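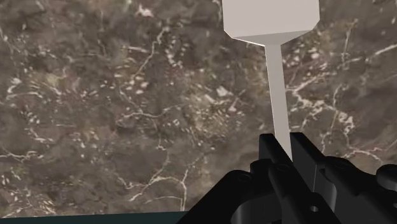 Warehouse robots are good at flat floors. Stairs are another matter, and Itbridge, a small company in Karkov, has spent most of its short life on them.

Its latest machine, the Botha, is a four-wheeled carrier with a jointed leg behind each wheel. On level ground it rolls. At a step, the wheels lock and the legs take over, one at a time. The company says the Botha has climbed 2,641 flights in testing with a load on its back, and fell on 2 of them.

"Going up was solved early," says Dušan Živković, who leads the leg design. "Coming down took more than 100 versions of the software."

The trouble is weight. A loaded carrier tips forward on the way down, so the Botha turns around and descends backward -- slowly, with its rear legs feeling for each edge.

The first units go to Gristudham in November, where a hospital will use them to move linens between floors when its elevators are full. Itbridge has not set a price.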